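Vudthorpe Light Rail Depot: Cab and Saloon Inspection, Unit 187
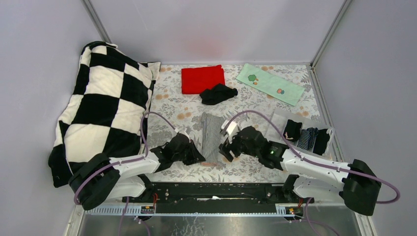
Unit 187 came in from the Grurngate line at the end of evening service and was inspected on road 2 with the pantograph down. Inspector: Saoirse Noonan. Second check: Kidus Abdella. Cloths for the cab glass should be kept folded, like the red one near the back of the flowered mat, and returned to the cab locker after use.

Windshield and wipers: Pass. Left blade worn at the tip, replace at next service.
Horn and gong: Pass.
Driver's seat lock: Fail. Slips on the third notch. Reported to Maite Carrasco.
Deadman handle: Pass. Tested twice.
Door 1 to door 6, obstruction test: Pass, except door 4, slow to reopen. Retest after cleaning the track.
Emergency door release: Pass. Seal on door 5 missing, new seal fitted.
Fire extinguishers: Pass. Cab B gauge is hard to read.
Saloon lights: 22 checked, one out over the wheelchair bay.
Sand boxes: Topped up, both ends.

Unit held until the seat lock is fixed. Door 4 retest to be signed by K. Abdella.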